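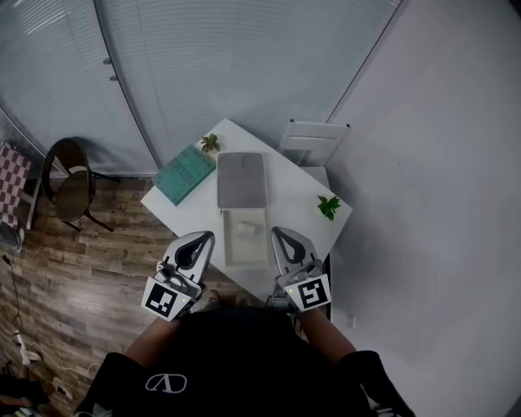
Comments on the draft practice note, from the Pindano desk: fine with most of it, but rule 4 has to say who signs off a session when the operator and the checker disagree. Right now it could be either one, and we all know how that ends.

12 March 2021
By the Imora newsletter desk
Print | E-mail

Fair point, and it's gone in. Checker signs. The rest of the note on hand-held gripper work stands as circulated in August – 163 replies so far, most of them one line, thanks for that.

Quick version for those who havent opened the file. Markers clean and flat before every session. Same start position for both hands. Finger pads looked at up close, any tear and the unit goes back in the box. No swapping tools halfway through a task.
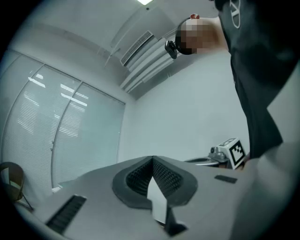
Finger pad and marker cube, hand-held grippers in use.

Wording on pads is from Mészáros, slightly trimmed. Ustitz wanted a fixed limit of 2000 closes per pad. Not in yet, want to see more wear data first. Send yours if you have it.
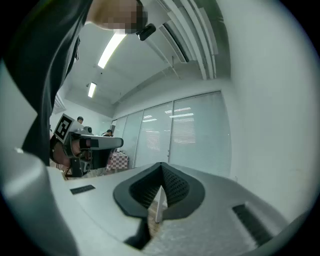
Bystanders next. The old text only covered the operator, so anybody else in the room was left out of the consent form. Two people in the background, well behind the operator, still count as in view, and the new text says so. Faces blurred before anything leaves the site, and that goes for operators as well as passers by. Sites with glass partitions – check both sides of the glass before you start.

Final version goes out once the Pindano edits are merged. Old forms are void after that, pleese don't reuse them.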